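# How we changed the bedroom reset job when the robots came in

I run the linens side at Falstead, where we turn over furnished rental units, and last year we started teaching machines to do part of our work. If your shop is about to do the same, this is how I'd set it up (I got several bits wrong the first time, so learn from me!).

**1. Write down the job as your people do it.**
Not the version in the binder. I had Yareli talk through one bedroom from door to door while I typed, and we ended up with 20 steps. Half of them were news to me. She checks the corners before she touches the middle, and she clears small stuff off the bed before anything else.

**2. Split the list in 2.**
One column for things a machine might take over someday, one for things that stay with people. Picking up cloths and straightening a sheet went in the first column. Deciding whether a stain needs the supervisor went in the second – please don't let a vendor talk you into moving that one.

**3. Pay for demonstration time.**
Recording a task with a hand-held gripper is slower than doing it with your hands. We were still holding people to their room targets that first month and, wow, did I hear about it. Now a recording shift has no room target at all and pays the regular rate. Put it on the schedule as its own line.

**4. Practice on a messy bed.**
My first instinct was to tidy everything up. Bad idea! Guests leave chargers, snacks, whatever, and a machine that has only met neat rooms is no use to anybody. On our practice bed you might get a crumpled blue cloth on a wrinkled sheet, plus a game controller lying on top of a phone. Go for the phone first and you've got the controller sliding around, so take the top thing first, every time, and say so in your step list.
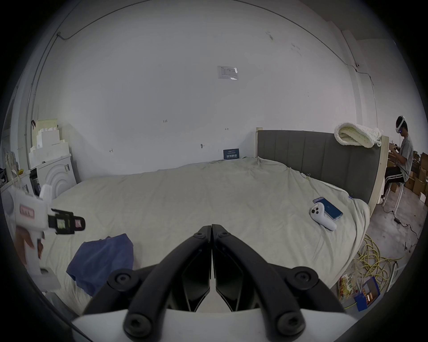
Yareli Tovar wrote back after I passed these steps around: I like the recording shifts fine, my knees get a break. But put in there that we get to say when the list is wrong. The first one had me folding before clearing and I did it that way 50 times before somebody asked me.

Fair point, so it's now step 5.

**5. Let the person recording stop and fix the list.**
Keep a printed copy where they work, with a pen. Any change goes in before the next take, and their initials go beside it. I type up the new version at the end of the shift and bring fresh copies in the morning.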